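Order picking robot, produce display: mixed crate, staff hours, basket grip
Ticket 95 -- Gukham store -- Status: open, waiting on Mavent 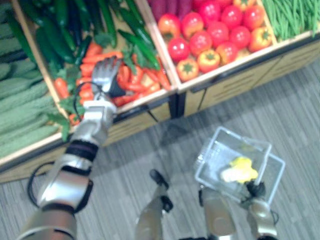 Reported problem
Carrots and red chili peppers share one crate, in a heap. When an order calls for chilies only, the robot stops over the crate and asks for help. It did this 11 times in one morning in November. Tomatoes and orange bell peppers share a crate too, but those orders go through.

Effect on staff
Pickers used to fill the baskets themselves. Now they restock, check finished baskets and answer help calls. Two of them say the calls pull them off restocking before it's done, and the 6 a.m. start was set up on the basis that one person could cover the floor alone.

Tried so far
- Restarted the arm controller. No change.
- Reloaded the Dudek item list. No change.
- Put a cardboard divider between carrots and chilies for one shift. Calls dropped to three. Divider fell over after lunch.

Reply from Kilian Egger, Adov support
Please keep the two apart for now, with a fixed divider if you can get one. I've asked Mavent for a fix to the item matching. Basket grip is a separate ticket -- send me the log for that.

Store reply
Divider ordered. Second person added to the morning shift until this is closed. Grip log attached.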